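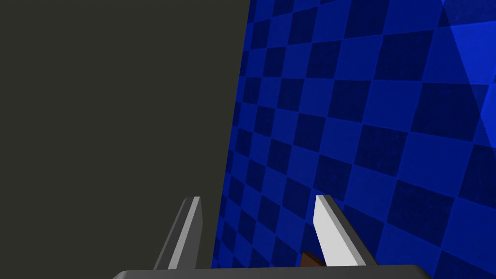 *Two blues in a check, next to a plain dark olive-grey*

# Painting a checkerboard wall without losing the will to live

Posted by **Ilgın Işık** in Decorating & DIY, Dec 30, 2020

I have a box room with one decent wall and I want to paint it in a check, two blues, one middling and one very dark. The wall next to it will be a flat dark olive-grey, already bought, already regretted by everyone else in the house, and not up for discussion.

The check wall is 2000 mm wide, which I measured at skirting height like a sensible person. My plan is 20 cm squares. On paper that is ten across and perfectly lovely. Then I measured again near the ceiling and the room is wider up there, because the corner leans. Not by much, perhaps the width of a pencil, but once you have seen it you can't stop seeing it.

So:

- Do I follow the leaning corner or ignore it?
- Which blue goes on first?
- Is there any way of getting crisp edges where four corners meet? My test patch on the back of a wardrobe looks like it was done on a ferry.

The paint is Fetia matt emulsion in both blues. The tape came free with it and I suspect that is what it's worth. I've painted plenty of ordinary walls but never anything with a pattern, unless you count the stairs, where the pattern was accidental.

---

**Defne Uysal**

Ignore the corner. Corners lie. Ceilings lie too, and skirting boards are only there to cover up what the plasterer and the floor layer couldn't agree on.

Find the middle of the wall, hang a plumb line (a bit of string with a heavy nut on the end will do) and draw your first vertical there in pencil. Work outwards from it. Draw your first horizontal with a proper level, at about eye height, and work up and down from that. By the time you reach the leaning corner you'll have one column that tapers slightly, and it will look far better than a whole wall of squares tipping over to keep the corner company.

The column at the edge is going to be next to a dark plain wall, so you're in luck. A bit of taper against a dark colour hardly shows. Against white it would shout.

Order of play:

1. Paint the whole wall in the lighter blue, two coats. Leave it at least overnight before you put tape anywhere near it. Two nights if the room is cold, and it's a box room, so it is.
2. Draw the grid lightly with a hard pencil. Put a tiny cross in each square that is going to be dark. Do this however clever you are feeling.
3. Tape round the crossed squares, but only every other row. You can't do all of them in one go, as the tape for one square sits on top of the next one along.
4. Brush a thin coat of the *lighter* blue along the tape edge and let it dry. Any seepage is then the colour that's already there, and the dark goes over a sealed edge.
5. Two thin coats of the dark, applied with a small foam roller that has hardly anything on it.
6. Pull the tape while the last coat is still slightly soft, back on itself, slowly.

For the meeting corners, cut the tape with a sharp blade and a metal ruler. Torn ends are where your ferry came from. I use Prerov low-tack. Dull stuff, and it comes off without bringing half the wall along.

It took me four evenings for a wall a little bigger than yours, and I was not pleasant company on the third.

---

**grumbling_gwen**

wallpaper

---

**Tall Martin**

Agree with most of the above, except that I'd do the dark squares freehand with an angled brush. Tape is for people who don't trust themselves. I did my daughter's room that way and it looks fine from the landing.

One thing not mentioned is touching up. Write down the shade numbers on the inside of the cupboard door. My dark one was Akbulut 118, and I only know that because the lid is still holding up the wonky leg of the shed bench. You will nick those edges with a chair in the first week and matt dark paint shows every rub, so keep a jam jar of each.

Also, do the olive wall last. You'll get blue on it otherwise.

---

**Ilgın Işık**

Thank you, both. Wallpaper noted, Gwen.

I've struck the centre line and Defne is right, the corner is a liar. The ceiling turns out to be no better. I'm doing the crosses, even though I was feeling clever, and have already put one in the wrong square.

Martin, I'm afraid the olive went on yesterday before I read this. I shall be masking the corner with the good tape and a great deal of suspicion.

---

**Defne Uysal**

If the olive's fresh, give it a few days before you tape it. New matt paint lifts if you so much as look at it. And rub out that wrong cross now, before you forget which one it was.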